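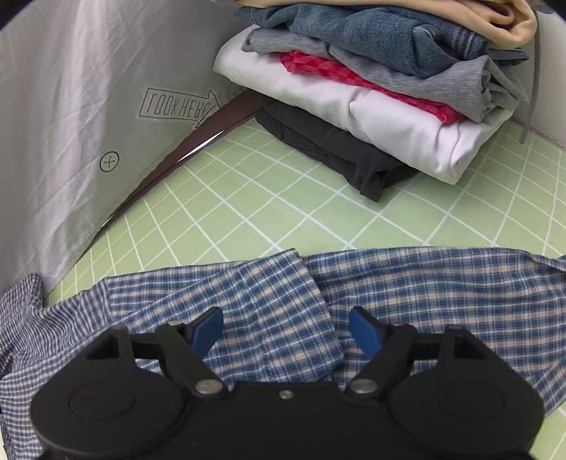

What does the Akosura station measure? The depth of the lake at one fixed point, every 200 seconds.

Home | Stories | Archive | Contact

The gauge read 49 meters in the morning and 49 meters at noon. At dusk it read 900. The operator replaced the cable, a Mogensen with 3000 hours on it, and lowered the weight again. It read 900.

She logged both values and sent them to Poltberg. Poltberg replied that the lake bed was rock and that the entry should be corrected.

She left it as it stood. During the night the line went slack, and the reading began to fall by one meter per sample. She moved her chair back from the hatch and kept writing.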